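Brurwood Workshop: Bench Robot Inspection Checklist, with Comments
Two-arm tabletop stations, Hestdale and Lukumay rooms
Revised October

Please go through this before the first run of the day and again after anybody moves a bench. Mark each item Pass, Fix or Stop. A Fix can wait until the end of the shift as long as it's written down. A Stop means the arms stay unpowered until it has been sorted out and a second person has had a look. I've put my comments under each item from the last round, and I've let myself ramble a bit, as I'd sooner you had the full story than a column of ticks.

1. Floor and markings
Tape lines flat, no lifted ends, nothing stored across them.
Result: Pass
Comment: The carpet tape is holding up much better than the old stuff we had at Lukumay. If you find a curled corner, please replace the whole strip. Pressing it back down buys you a day at best, and it's just the right height to catch a toe.

2. Frame and mounts
Corner brackets tight, rails square, both arm bases firm when pushed by hand with power off.
Result: Pass at Hestdale, Fix at Lukumay
Comment: One bracket at Lukumay took a good half turn. Put a paint mark across the bolt head once it's snug and next time you'll see at a glance whether it has crept. The Fekico mounting sheet is in the binder if you need the order of tightening.

3. Cables on the arms
Enough slack for full travel, no loop that can snag a gripper or drag over the work.
Result: Fix
Comment: This is the one I fuss over, and I make no apology for it! Move each arm by hand, slowly, through the whole reach it will use, and watch the loops as you go. A loop that looks generous with the arm folded can be tight as a string at the far corner, and one that hangs low can sweep small things off the bench. Clip it at the forearm and check again.

4. Cables off the bench
Bundled, clear of walkways, no strain at the plugs.
Result: Fix
Comment: Still too busy on the left-hand side. Please keep papers and manuals out from under the cables too - they get tugged when someone wants to read them, and then so does the plug.

5. Shared reach
Both arms can work the middle of the bench without touching each other; speed limited while a person is setting out items.
Result: Pass
Comment: For the toothbrush sorting task, both arms come in to the same container, so the overlap is real and needs respect. Run the first cycle at the slow setting with a hand on the stop button. Forty-two slow cycles went by cleanly before I let the speed come up, and I'd ask you to be every bit as patient.
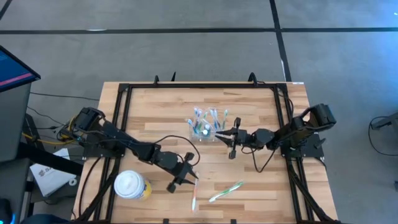 Keep that same patience for resets. Most of our near misses have come when someone leaned in to straighten an item between cycles while the program was only paused. Paused isn't stopped. Press the stop, wait for the arms to settle, then reach in.

6. Bench surface
Task items only. No drinks, tools, phones or paper inside the frame.
Result: Fix
Comment: I know, I know, it's a long shift and the kitchen is a fair walk. But a coffee cup, lid or no lid, doesn't belong inside the rails, full or empty. We have a shelf by the door at both sites and it holds plenty of cups.

7. Task items
Clean, undamaged, container steady on its base.
Result: Pass
Comment: Swap out any clear container with a crack, however small. Grippers will find it. Lay the loose brushes where either arm can get to them without crossing over the other one.

8. Emergency stop
Tested at each station, reachable from where the operator stands.
Result: Pass
Comment: Test it with the arms moving slowly, please, and reset it properly afterwards.

9. Log
Hours and cycles written in, faults described in a full sentence.
Result: Pass
Comment: Hestdale is at 3,097 cycles, and the handwriting has improved no end. Grease check is due every 40 hours of running, and any open Fix should be closed within 24 hours or brought to me.

Recheck items 3, 4 and 6 before the afternoon start.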